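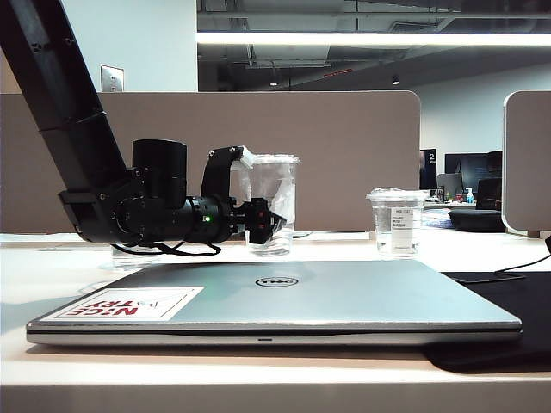
May 10, 2022

Cup-and-tissue task, Kostholm practice bench. The aim for today was to get Obi ready for the club round in June, where the arm has to handle light, see-through things without crushing them. The gripper closes on the clear plastic cup near the rim, with the tissue wedged between the upper finger and the cup and part of it tucked inside. Closing force is set to 110 in our own units. Anything higher and the wall of the cup starts to bow. The lidded cup of liquid stays on the right of the desk for now and is not part of the task.

Changed the approach height by 2 mm after the morning runs. Log now stands at 2,093 lines, of which 1,413 are from the old Palden script and can be thrown away once someone has copied out the joint limits.

Cable under the wrist needs watching – the loop hangs low enough to catch on a cup if the arm comes in from the left. Tie it up before the next session, but leave slack for the wrist to turn.

To do: spare cups, same taper if possible. Ask Grerkero whether the rules let us use our own tissue. Try a slower release. Write the start pose on the whiteboard, as it got lost again.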